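**From the toy library, February 27, 2018**

Hello all, and sorry this one is landing in your inbox so late in the day. I spent most of the weekend in the back room at Prekstead with a flask of tea and the loans book, and I've finally got the numbers straight: 2,148 loans last year! That's our best yet, and it's mostly down to the under-threes, who seem to get through toys faster than my lot ever did.

A few bits of news. We're moving the Kusell branch to the old reading room from next week, so please don't turn up at the chapel (the heating there has given up again and I can't face another morning in two coats). Opening times stay the same. The 93 bus stops right outside, and there's room for buggies in the porch if you fold them.

Fees first, then the fun stuff. Membership stays at £2 a month, and you can still pay at the desk in cash. We've got 91 families signed up now, so the popular things do go quickly, especially shape sorters and train sets. If you want something held for you, drop me a line before Friday and I'll put your name on it.

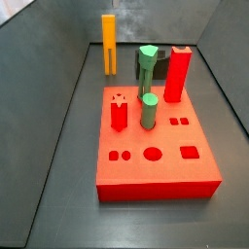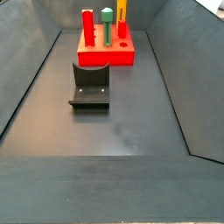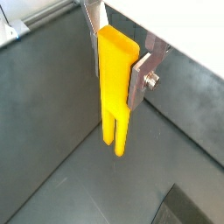 *Shapes and colours, three views.*

Lots of you have asked about puzzles with missing pieces. Please, please tell us when something's gone! I won't be cross, I've lost half a farmyard down the back of my own sofa. What I can't bear is handing a box to a toddler who gets all the way to the last piece and then looks up at me. Pop a note in the bag and I'll see what's in the spares drawer.

The Onsri branch could do with more outdoor toys before spring, so if you've got a sit-on tractor or a sand table going begging, I'd love to hear from you. No soft toys though, we've run out of shelves.

Back to the loans book for me. Kusell opens at ten.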